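Rurnadier Handheld Gripper Pair — Set-up Guide
Section 4: Comparing finger pads on soft items

Use this section when you want to decide between the felt-type pads and the smooth Halov pads. Both hands must carry the same type of pad during one comparison.

4.1 Before you start

1. Put the white board on the table with the grid side up.
2. Fix the pads on both grippers. Tighten the screws by hand only.
3. Connect the two cables and start the Flistiritz recorder. Wait until both channels are shown as ready.
4. Open and close each gripper 5 times. The movement must be smooth over the whole range.

CAUTION: Keep your fingers away from the jaws when you test the movement.

4.2 Making the comparison

1. Choose one soft item and fold it. Place it on the board.
2. Bring one gripper to each side of the item — do not press down on the board.
3. Close both grippers and pull gently outward. Hold for 5 seconds.
4. Open the grippers, fold the item again and repeat. Then change the pads and do the same series.

Note: Use a thick item and a thin item. The difference between pads is often larger on the thin one.

Views from the grippers and from the head camera:
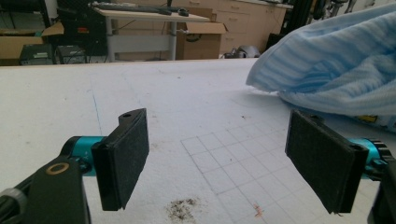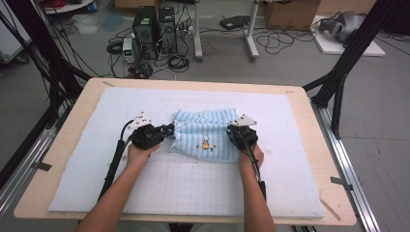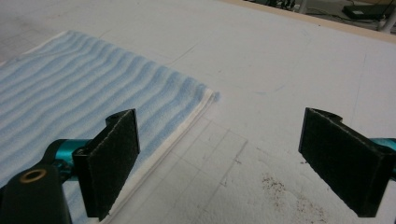 4.3 After the comparison

1. Save the recording before you disconnect any cable.
2. Look at the edges of each pad. Cut loose fibers with small scissors, do not pull them.
3. Write the pad type and the item in the Goicoechea log sheet.

If one channel is missing in the recording, see error 167 in the next section.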